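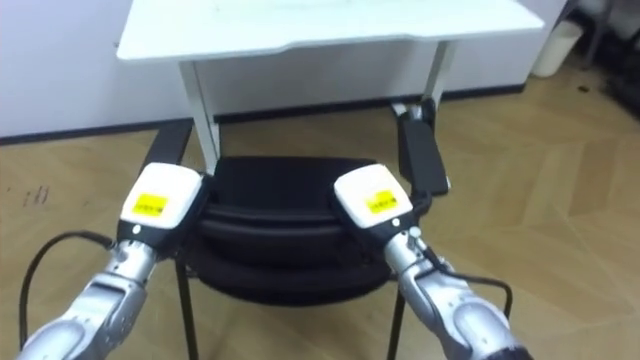
Both arms at the seat of the black desk chair

Stock grippers or Skimitz pads for moving chairs?

Hi all! I'm having a blast with two arms and a desk chair. Next I want to compare the stock grippers with the Skimitz pads, on the same controller. How many tries per set before I can trust the result?
Viltivar

I did 50 with each and it was plenty for me. Swap sets every 15 tries so a slow drift doesn't land on one side only. And strap down the wrist cables first! A loop that catches on an armrest will wreck your numbers.
Figueiredo

100. Pads are great btw
Skinville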